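Barkeck scaffold fine goes to appeal

Foulkes is to appeal against the £1,565 penalty it was given after part of a scaffold came down at the Barkeck depot in March. No one was hurt. The firm accepts that two ties were missing but says the weekly check had been signed off by its subcontractor, Busotis.

The hearing is on Tuesday at the Cotberg office and starts at 10am. Members who worked on the site may be asked for a short statement.

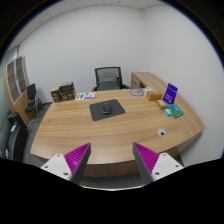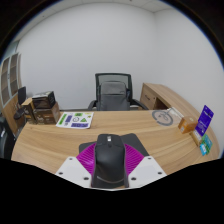
Busotis has until the same day to reply in writing. Its own penalty, £600, has already been paid. Copies of the inspection report, reference 271, can be had from the branch office on request.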